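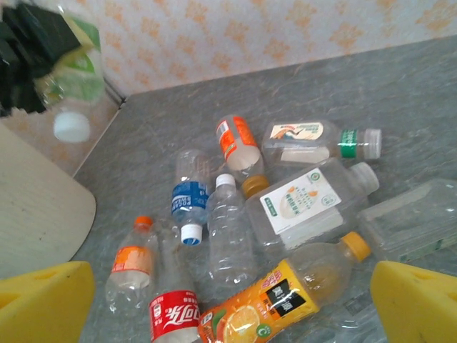 *Plastic bottles on a countertop*

## Do I have to take off the labels and caps before recycling?

Asked by **Dewanti Wibisono** · 3 May 2024

Hello everybody. I moved to Londum in January and I am still learning the recycling rules. In my old city we put everything in one bag. In my building there is a paper on the wall, but it is old and half of the text is gone.

My questions are these:

- Must the cap stay on the bottle or go to the normal trash?
- Do I need to peel the label? Some of them have very strong glue and I lose much time with it.
- Is it necessary to wash with soap?

My neighbor on the second floor says the truck will refuse the whole bag if one bottle has a label. I did not see this happen, but I don't want to be the reason for a problem in the building. I already called the city number two times and waited 30 minutes each time, then the line closed.
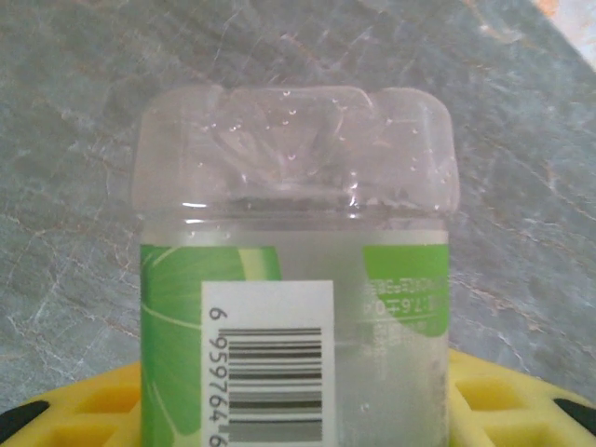
I also want to know if I should crush them. My bin is small and it becomes full in a few days, so crushing would help me a lot. But I read somewhere that flat bottles are sorted wrong by the machines. Thank you for your patience with my English.

---

### Answer 1 — Rüdiger Gerlach (283 points)

I have lived in Londum for a long time and this is how we do it on our street.

**Caps:** leave them on. Loose caps are too small and fall through at the sorting plant. Years ago the rule was the opposite, so older people will tell you to take them off.

**Labels:** leave them also. They are removed later, when the plastic is shredded and washed. Your neighbor is maybe thinking of the glass rules in Wysocka, which are more strict.

**Washing:** a short rinse with cold water is enough. Soap is only for oil bottles, and for these I use the old dishwater. Empty all the liquid first — a half full bottle is heavy and can spoil the paper if your bin is mixed.

**Crushing:** press it a little from the sides and then put the cap back. Please don't stamp it completely flat from top to bottom.

### Answer 2 — Berhanu Weldu (60 points)

just throw them in, never had a problem

### Answer 3 — Seo-ah Bae (2437 points)

I agree with Rüdiger on caps and labels, with one small correction. If your building uses the Dosetti bins (green lid, round hole), the bottles with deposit should not go there. You bring these to the shop and get your money back. For the deposit machine, the bottle must **not** be crushed, and the label must be on it, or the machine cannot read the code.

So first look for the deposit sign, and only then press the others.

For the paper on the wall, you can ask your building manager for a new one. We got ours in a week.

> **Dewanti Wibisono:** Thank you, this is very clear! I did not know about the deposit. I think I have thrown away some money already.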